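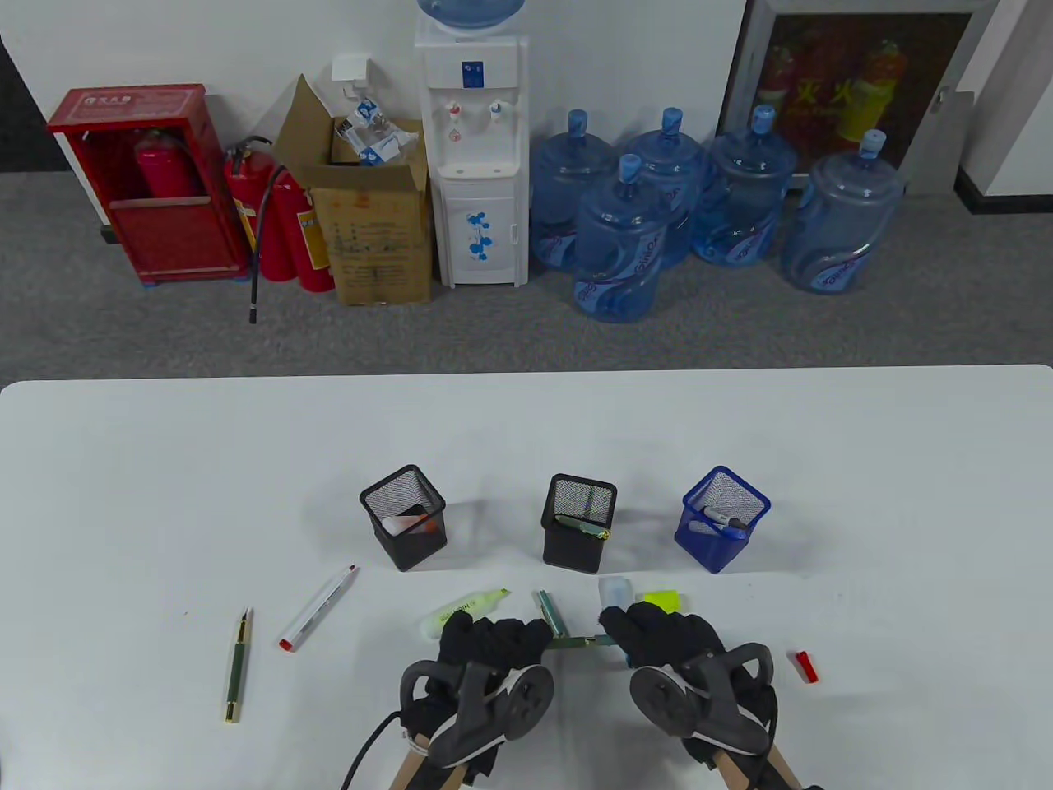
The closet under Aparecida Lins's stairs is 54 inches tall at the high end and slopes down to almost nothing. When she moved in there was a vacuum in it, a box of somebody else's tile, and a bare bulb on a string. Now there is a desk in there, and a bench, and a tiny shelf for paperbacks, and I have been thinking about it ever since I crawled in.

"You have to duck," she told me at the door. "Everybody ducks too late the first time." I ducked too late.

Aparecida isn't a designer. She does billing for a dental office and fixes up rooms at night and on weekends, mostly her own and lately her neighbors' too. I first heard about her from Hoi-yan Tse, who lives across the street and had just gotten a window seat out of the deal. I asked if I could come by with a notebook and she said yes before I finished the sentence!

I wanted to know how she decided on a desk. A closet like that usually ends up full of coats.

"I lived with it for a year first," she said. "I kept the door off and just walked past it. I noticed I always wanted to sit down in there. It's the quietest spot in the house, and you can smell the kitchen from it. So I thought, okay, it wants to be a place to sit."

She started by drawing the slope on brown paper, full size, and taping it to the living room wall. Then she sat on a stool in front of it and had her brother-in-law, Remo De Luca, mark where the top of her head came. The desk went on the tall side. The bench went where the ceiling comes down, with her feet pointing into the low corner (I would never have thought of that, I'd have put my head there and regretted it).

The desktop is a leftover piece of birch from Remo's garage. It took three tries to cut the back edge, which follows a wall that bulges in the middle. "I did it with cardboard," Aparecida said. "Cut a little, hold it up, say a bad word, cut a little more. When the cardboard fit, I traced it onto the wood. The first two times I traced it upside down."

The paint is the part I can't get over. It's a deep, muddy green called Vilier, on the walls and the slope and the trim and even the inside of the door frame. I asked if she worried about going dark in a space with no window.

"Everyone said white. Remo said white, the guy at the store said white. I bought a sample of white and it looked like the inside of a refrigerator! With the green you stop noticing where the corners are. It feels bigger to me, but I also don't care if it feels bigger. It feels nice."

She bought one can and had enough left for the bathroom stool. The whole project came to 93 dollars, and the biggest piece of that was the lamp, a clip-on with a brass neck that she found at Villalobos, the secondhand place by the bus depot. The cushion is an old wool blanket folded over foam and stitched by hand. The stitches wander a bit on the back side, which she showed me with no shame at all.

Did anything go wrong? She laughed and pointed at the ceiling. She had put up a strip of peel-and-stick wallpaper there in November, a pattern of small ferns, and it let go two nights later while she was paying bills. "It came down on me very slowly. Like a big leaf. I left it on my head for a minute and finished the electric bill."

So the ceiling got painted too. The ferns went into drawers.

The next one is for Mervyn Mottram, two doors down, who has a strip of wall between his fridge and his back door that is too thin for a cabinet and too wide to ignore. Aparecida wants to do a pull-out rack for cans. Mervyn wants somewhere to hang his hats. They were still going back and forth about it while I was there, over the fence, with measurements.

"What I tell people is to tape it out," she said. "Tape on the floor, tape on the wall, and then leave it for a week and see if you bump into it. Tape is cheap. You can be wrong with tape as many times as you want."

Before I left she let me sit on the bench with the lamp on and the door pulled halfway. Somebody upstairs was walking around, and I could hear each step go over my head and down toward my feet. I stayed a little longer than was polite. Then I went home and taped out the dead corner behind my sofa.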